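The Orchestra That Rehearses in a Feed Store

A small ensemble in Trovthorpe has built a following by playing music written for other rooms

The Trovthorpe Chamber Players rehearse in a former feed store at the east end of Main Street. The floor slopes toward a drain. There is a loading door on the north side that lets in cold air from November to April, and the musicians in the back row wear coats until the first break. The group has used the building for most of its life and has no plans to leave it.

It began as a reading group for string players who had moved to the area for other work and wanted to keep their hands in shape. They met in a living room and played quartets. Wind players asked to join, then a percussionist, and the living room stopped being an option. The feed store was empty and the rent was low. The first public concert took place there with the loading door open and folding chairs set out on the gravel.

Today the roster stands at 30 players. Most hold other jobs. Several teach in the county schools, one runs a dairy, and two drive in from over the ridge, a trip that can take most of an evening when the road is bad. They are paid per concert and not for rehearsals. The pay covers gas and strings, and in a good season a little more.

What sets the group apart from other regional orchestras is its repertoire. It plays very little of the standard concert list. Its specialty is music that was written to go with something else: radio dramas, silent pictures, department store shows, industrial films, skating revues. Much of this material was never published. It was copied by hand, used for one run, and put in a box.

The best known of these projects is Narkamance, a score for a touring puppet play that went around the Midwest for several summers. The play itself is lost. What survives is a conductor's book and a partial set of parts, which came to the orchestra from an estate sale in a suitcase with a broken latch. The conductor's book runs to 144 pages, many of them with cuts marked in two colors of pencil. The red cuts and the blue cuts do not agree.

The players spent a winter working out which version to perform. In the end they used the blue cuts for the first half and ignored both colors for the second. The missing horn part was rebuilt from the conductor's book, and the harp part was given to piano. At the premiere the piece lasted longer than anyone had planned, and the local diner stayed open late to serve the audience afterward.

Narkamance has been performed every season since. It is funny in places, with a long slow section near the end that sounds like hymn singing heard from another room. Listeners who come for the comic numbers tend to ask about the slow section on the way out. The orchestra sells a recording of it at the door, made in the feed store over two nights, and a truck can be heard on the second track.

The other regular project is a series of live broadcasts. Four times a year the orchestra plays an hour of radio drama music for Stutar, a community station that covers the valley and streams to anyone who finds it. The programs go out in the evening from the feed store. Actors from the high school and the two nearest towns read the scripts at a pair of shared microphones, and the sound effects are made on a table by the bass players, who have the most free time in the score.

The broadcasts brought in listeners that the concerts had not reached. The station gets cards from people on night shifts, from long-haul drivers, and from a nursing home where the programs are played in the dining room. The orchestra pins the cards to a board by the coffee urn. Some of them ask for particular tunes. A few correct the pronunciation of place names in the scripts.

Money is handled plainly. Ticket sales pay for about a third of the season. A grant from the Kerslake Fund, which supports music in rural counties, pays for the library work and the copying. The rest comes from a supper held each January, where the brass section plays dance music and the food is chili and cornbread. One year the furnace failed during the supper, and the dancing went on later than usual.

The library is the part of the operation that keeps growing. It fills what used to be the seed room, a dry space with deep shelves along three walls. The current catalog lists 1536 items, counting single sheets and full sets alike. Many are in poor shape. Tape has gone brown, corners have been chewed, and a flood in somebody's basement decades ago glued one whole set of dance arrangements into a block.
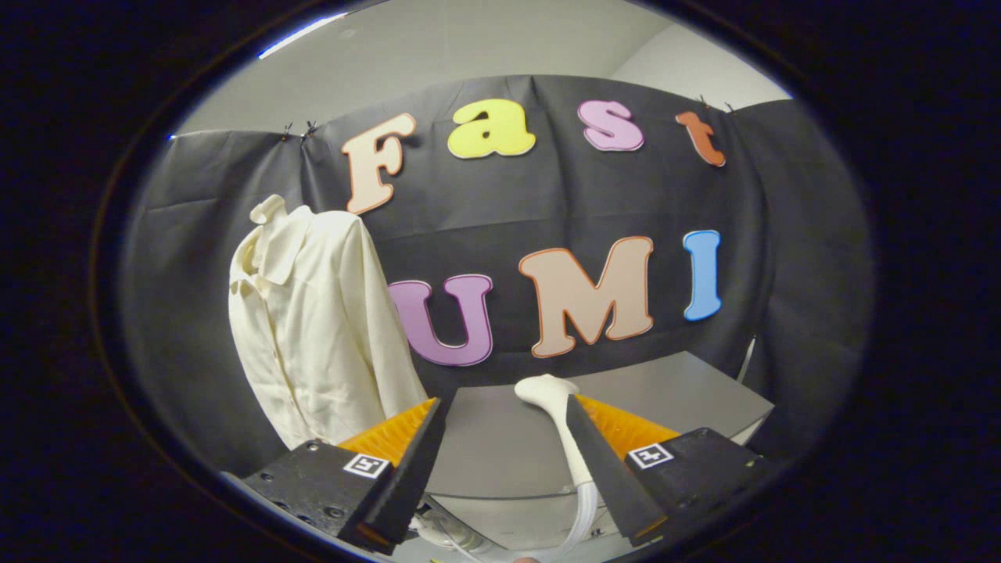 Can other orchestras borrow the music?
Sets that have been recopied and checked are lent out for the cost of shipping, with the originals staying on the shelf in Trovthorpe.

Requests come mostly from colleges and from silent film festivals. A typical loan lasts one season. Borrowers are asked to erase their pencil marks before sending the parts back, though bowings may stay if they are neat. The orchestra also asks for a copy of the printed program, and these are kept in a drawer under the catalog.

Recopying is slow work. A clean set for a short piece takes a few weeks when the source is good. When the source is bad, questions pile up. A wrong note in an old part may be a slip of the pen, or it may be a change made at rehearsal by someone who could hear that the written note did not work. The copyists leave the old note in small print above the new one and let the players decide.

Next season opens with a program of music for skating shows, played without ice. There are waltzes, a march with a part for sleigh bells, and a medley that changes key every eight bars to match costume changes. Rehearsals have already started. The medley has been giving the clarinets trouble, and the conductor has moved it to the first half hour of each rehearsal, before the room gets cold.

Tickets go on sale at the feed store and at the hardware store across the street. Seats are not numbered. Regulars bring a cushion and a blanket and sit toward the south wall, away from the loading door.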